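Section 2: Sorting the Spoons

If you've come straight from Section 1, you have your bins washed, your labels peeled off, and probably a drawer's worth of utensils sitting in a bag somewhere. Good. Get the bag. I'm going to walk you through the Calurthorpe way of sorting spoons, which is really Pirjo Honkanen's way with a few of my own habits stuck on the side (she has seen this guide and only crossed out two things).

You'll want a dark, plain surface for this. I used to do it on my kitchen counter, which is speckled, and I kept losing small spoons in the speckles. Black is great because metal shines right up at you, and so do the bright handles.

Set-up

1. Clear the surface completely. Mail, keys, coffee, all of it.

2. Put your bins around the outside and keep the middle open. Set them down loosely for now, you'll be nudging them later.

3. Give each bin one kind of spoon. Color is the easiest rule to start with, and the bins don't have to match what goes in them. You just have to remember which is which!

4. Tip out a few spoons at a time. Please don't dump the whole bag. I did that once with a 30-piece lot from a Lometano clearance box and spent the evening picking teaspoons out from under the fridge.
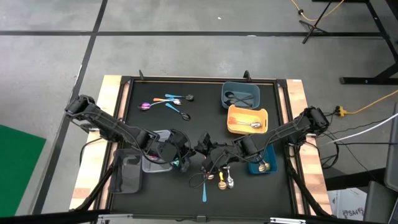 Fig. 2-1. Bins around the sides, the next few spoons waiting at upper left.

Note: If you share the job with somebody, agree on the rule out loud before either of you touches a spoon. Heikki Riihimäki sorts by handle and I sort by bowl, and we once undid each other's work for 6 minutes before anybody spoke up.

First pass

5. Pick up one spoon, look at it, put it in its bin. One at a time feels slow, but it goes faster than grabbing a fistful and second-guessing.

6. Anything that doesn't belong to a color gets its own spot. Plain silver pieces are the usual troublemakers, because every set seems to come with a few and they look alike until you hold them side by side. I like to gather mine on something flat so I can compare them later -- a tray or a cutting board will do.

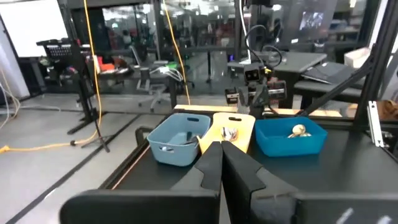
7. Odd items (a measuring scoop, a toy, the lid of something) can ride along in whichever bin is handy until the end. Don't stop for them. If you stop for them you'll end up wandering down the hall with a toy in your hand, and the spoons will still be there at bedtime.

Caution: Keep knives and peelers out of this exercise. If one turns up in the bag, take it out and put it somewhere safe before you carry on, especially with kids helping.

Laying them in

8. Lay each spoon down in the bin, don't drop it. Dropping is noisy and it scratches the plastic. My older bins look like somebody skated on them.

9. Start at the far end and work toward yourself. Bowl away from you, handle toward you. When the bin is full you'll have a nice row of handles to grab, and your fingers stay off the part that goes in the soup.

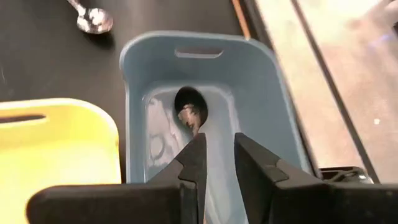

Fig. 2-2. Bowl toward the far wall of the light blue bin, handle toward you.

Note: The Jurneck drawer inserts in Section 3 are shallower than most bins, so if you plan to move everything over later, don't stack more than two layers now.

Long handles

10. Leave the long ones for last. Wooden spoons, spatulas, anything you cook with instead of eat with. They hog the bins and they'll tip over a light one if you lean them all to the same side.

11. Line them up on the table first and see what you've got before you commit them to a bin. I always think I own two wooden spoons. I never own two wooden spoons. 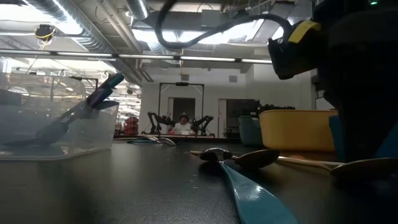 12. If a handle sticks up over the rim, let it. A deeper bin is the proper fix, but leaning is fine for everyday use as long as the heavy end is down at the bottom. The Seo tall caddy works too if you have one left over from the bathroom section.

13. Wipe wooden pieces dry before they go in. A damp spoon in a plastic bin gets a smell by morning, and the smell moves in with its neighbors.

Once the table is clear, go back to your flat pile of silver and pair up whatever matches. Leftovers go in a bag marked "ask Pirjo" (or ask whoever your Pirjo is). Then carry the bins over to the drawer and start on Section 3.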